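My Twelve-Year Crush on an Old Computer

I bought my desktop in a June heat wave, from a man who wanted it out of his hallway before dinner. That was a long time ago, and I still write every one of these columns on it. My friends have gone through laptops like socks. I've gone through one keyboard (coffee) and one power cord (cat).

So when Jiltholm, the town where I live, started a monthly repair night in the old Berkero shoe store, I was first in line with my tower under my arm. I figured I'd be the only one. There were 188 people signed up by the end of the first season! Toasters, lamps, a sewing machine that weighed more than me, and a whole lot of computers people felt guilty about.
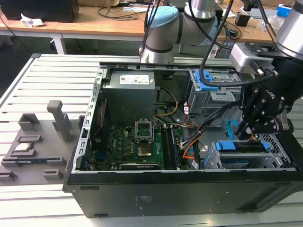

The guilt is what got me. Khadija Tawfik had kept her late husband's PC in a closet for years, partly for the photos on it and partly, she told me, for the noise it made starting up. She didn't want it faster. She wanted it to hum. Haris Babić had the opposite problem - he loved his machine and his kids kept trying to recycle it whenever he went on vacation.

I asked Houda Tahiri, who runs the sign-in desk and has fixed more computers than I've had hot meals, what usually goes wrong. Dust, she said. Then dust again, then a tired hard drive. She swapped mine for a small solid-state one and I swear the thing woke up like a teenager smelling pizza. The part and a new fan came to less than I spend on takeout in a bad week, and I have a lot of bad weeks.
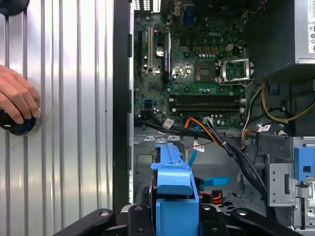 A hand on a black knob beside an open Dell desktop.

Now, I'm not going to tell you to keep everything forever. Some old machines can't get security updates anymore, and if that's yours, please don't do your banking on it. Miłosz Jabłońska turned his into a music box for the garage, no internet at all, with 1327 albums on it and a pair of speakers he found at a yard sale. He plays polka while he sands chairs. I've heard it from the street.

What I do now, before I buy anything with a plug, is sleep on it for a week and go to a repair night first. Half the time I come home with the old thing working. The other half I come home with somebody else's old thing, and my hallway is starting to look like the one where I got the computer.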